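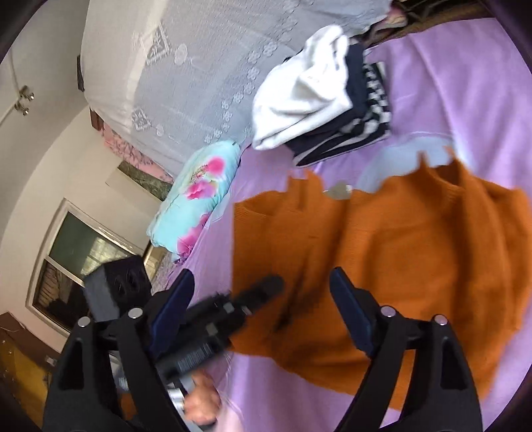 The Flatgate Clothing Exchange in Jistetham will accept knitwear for its winter distribution through the end of September, the organization announced on Aug 7, 2019. Donors are asked to sort garments at home before bringing them to the Jendura Street office. A sweater should be spread out flat on a bed, as with the orange knit shown, and checked for holes, stains and loose seams. Items that pass should be folded and stacked, with towels and other household linens kept in a separate bag.

The exchange distributed 2,656 garments last winter, including 352 sweaters, to households in Flatgate and Jistetham. Children's sizes remain in shortest supply. Each household may bring up to 2 bags per visit.

Coats and footwear are not being accepted at this time. A separate collection for those items will be announced at a later date. Drop-off hours are posted at the office entrance.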